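The Late Shift at Losley

The sports desk at Losley Radio is a card table with one bad leg. It has survived four station managers and a flood, and on match days it holds two microphones, a laptop and a stack of team sheets that blow away whenever somebody opens the door. From here the station covers every home game of Skerkton Rovers, and most of the away ones, for an audience that peaked last season at 4000. That was the night the television feed went down.

Local sports radio is supposed to be dead. It has been dying for as long as I have been writing about it, and it seems to be enjoying the attention. Losley put out 186 hours of live commentary last year, including a cup replay that went to penalties and a reserve match abandoned at halftime when the floodlights gave up. The commentary carried on for another 20 minutes in the dark, mostly on the subject of fuses.

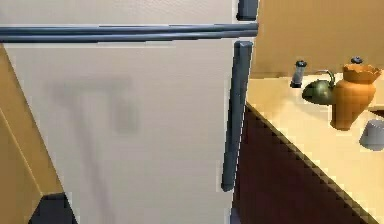
The pay is what you would expect. Commentators get 66 dollars a game, plus mileage, and the mileage form is three pages long. In return they learn both squads, find their own parking and talk for two hours without swearing. The away trip to Skomby is the one people try to swap. It is 305 miles there and back, and the press box is a bench behind a pillar, so anything that happens near the left corner flag has to be worked out from the crowd noise.

Plenty of bigger names started on benches like that. They come back now and then to do the preseason special, wearing better coats, and say how much they miss it. They do not ask for the Skomby trip.

What the station sells is company. Listeners call in at six, after the final whistle, and the calls are rarely about tactics. They want to complain about the goalkeeper, the pies and the new turnstiles — usually in that order — and they want somebody who was there to agree with them. A national broadcaster can give you nine camera angles. It has no opinion on the turnstiles.

The new season starts in August, away from home. The fixture list came out last week, and the opening game is at Skomby.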